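June 3, 2020

So the candlestick situation had gotten out of hand, and I finally did something about it.

If you've been reading for a while you know I have a weakness for them. I don't collect anything else. I walk past the teacups, I walk past the old cameras and the enamel signs, and then there's one skinny candlestick at the back of a shelf with wax all down one side and I'm reaching for my wallet. My sister calls it the church closet. She's not wrong! Until last week they lived in a deep drawer in the dining room, lying on their sides, rolled in dish towels, and every time somebody opened the drawer for the tablecloth there was this awful clanking.

What got me going was the tablecloth, as it happens. I pulled it out and a candlestick came with it and landed on my foot. Base first. I sat down on the floor and said some things, and then I took every last one of them out and spread them over the rug, and that was my afternoon gone.

I started with the wax. I know people have strong feelings about wax. My grandmother used boiling water and a butter knife, and there's a long scratch on at least one of hers to show for it. I've tried the freezer, which works great on glass and pretty well on anything heavy (you leave it in for an hour or so and the wax pops off in a chunk, very satisfying). For the gold ones I'm too scared of the finish to go digging around, so I use the hair dryer on low and wipe with an old T-shirt while the wax is soft. Go slow. The first time I did it I held the dryer too close to a little cheap one from the craft store and the coating went cloudy all around the cup and never came back.

For inside the cup, where it really builds up, a wooden skewer. Not the pointy end, snap it off first and use the ragged part. Then a cotton swab, then a dry cloth. I did this in front of two and a half episodes of a baking show and I have no idea who got sent home.

The black ones are a different story. They show everything. Dust, fingerprints, the water spots from when you thought you'd dried them. I've had best luck with a barely damp cloth and then right away a dry one, and picking them up by the stem afterward so the base stays clean. Angus Paewai, who I used to share a studio with and who paints everything he owns black sooner or later, told me once to put the thinnest bit of furniture wax on and buff it. I did it on one and it looked wonderful for two weeks and then it had a fur coat. So, no. Sorry, Angus.

Then came the sorting, which I dreaded. I made myself a rule: if I couldn't remember one dinner it had been on the table for, it went in the box. That sounds stern but I'm sentimental, so I remembered an awful lot of dinners. I put the wobbly glass pair in the box, took them out, put them back. I let go of the big wrought iron thing from Dunstan that takes 7 candles and drips on all of them. I let go of the silver-plated ones that need polishing every time you look at them. And I let go of the one that landed on my foot, on principle.

The ones I kept out for every day are the black and the gold, and I'm so happy with them together! I used to be strict about mixing metals (I blame a magazine I read at an impressionable age), and so the gold ones came out for holidays and the black ones for regular life, and they never met. Silly. The gold warms the black up and the black keeps the gold from looking like a wedding venue.

I also gave them somewhere to stand. I'd had a low metal riser sitting around, pale green, sort of sage, with little holes all over the top. I bought it at Jircombe, the restaurant supply place out past the tire shop, thinking I'd use it for houseplants. The plants hated it. Or I hated the plants on it, I forget. But for candlesticks it's exactly the right height, just up off the table a little, and something about having an edge makes a bunch of loose objects look like you meant it. 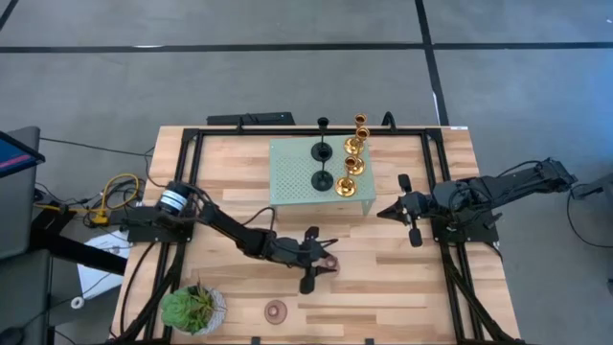
*Black on the left, gold on the right, and the tall one at the back.*

I went back and forth on the arrangement for way longer than I want to admit. My first idea was to mix them up, black gold black gold, like piano keys or something, and it looked like a chess game somebody had walked away from. Then I tried them all in a big clump in the center, and that was better, but you couldn't get to the back ones without knocking the front ones. I ended up with two lines, running front to back. It's very plain. It's almost like a store display, and I thought I'd hate that, but the gold ones in a row have a sort of marching look that makes me smile.

The tall black one has to go at the back. I tried it in front and you couldn't see past it. I tried it in the middle and it looked like the teacher in a class photo. At the back it just gets to be tall. The shorter black one with the flat round base goes ahead of it, and I like the gap you get on that side. My instinct is always to fill a gap! I had a bud vase in my hand, I was all set, and I made myself put it down and go get a coffee.

A few people have asked about the wood, so quickly: I love a stripy pale wood under candlesticks. A dark table swallows the black ones whole. On my mother's mahogany you'd see only the flames, and maybe that's romantic, but I didn't spend all that time with a cotton swab for people to see only the flames. The lighter the better, in my opinion, and skip the runner. I used to put a runner under everything. Now I think a good plain tabletop is nicer, and you can scrape wax off it with an old gift card when it comes to that.

Now, candles. This is where I get opinionated.

Tapers for the tall one, always. I buy mine from Flusedico, the little shop by the library that smells like honey from halfway down the block, and I get the unscented ones because I don't want my soup to taste like a cedar forest. They were closed for most of the spring and I went through my entire backup stash, and then the emergency stash behind the backup stash, and by May I was burning birthday candles stuck in a dish of salt. (Looks cute! Lasts as long as you'd think.) They're doing pickup at the side door now and I may have overdone it a bit on the first order.

If your tapers lean, and they will, there are a few fixes. The one everybody knows is to melt the bottom and jam it in. It works, but then you're back to the skewer. I like those little sticky wax dots, or a strip of foil wrapped around the end of the candle a couple of times, pressed in tight. Foil is free and you already have it. What I'd stay away from is poster putty, which I tried exactly once, in a warm room, at a dinner for my then boss. The candle went down very slowly, like a tree deciding. We all watched it. The salad was fine.

Also, please trim the wicks. I keep nail clippers in the drawer with the matches. And turn off the ceiling fan, it makes them burn lopsided and you get a wax waterfall down one side.

Color, I've gone back to ivory. I had a big phase with the dusty pink ones and I still think they were pretty against the gold, but with the green under everything it started to look like a baby shower. Ivory behaves itself. In the fall I want to try a really dark rust, and if it's terrible I'll tell you.

The drawer, meanwhile! The drawer is now for tablecloths. Just tablecloths, folded flat. I opened it this morning for no reason at all and closed it again.

The box of rejects is by the front door, waiting for Didik to come by with the truck. He's taking a load over for the theater's prop room, and they apparently can't get enough candlesticks because they do a ghost thing every single winter. I like to think of the wrought iron monster up there, dripping on an actor. I kept the glass pair in the end. I took them out of the box again while I was writing this, so I guess they're staying, and they're on the bathroom windowsill until I figure out what to do about them.

Next up is the linen closet, where I know for a fact there are pillowcases to a bed I haven't owned since college. I'm also going to take a whack at the napkin rings, but I need to find them first. If anybody has a good way to get old wax out of a cotton tablecloth (I've done the brown paper and the iron, and there's still a greasy ring the size of a quarter), please leave it in the comments. I have one with a spot right in the middle and I've been hiding it under the bread basket for years.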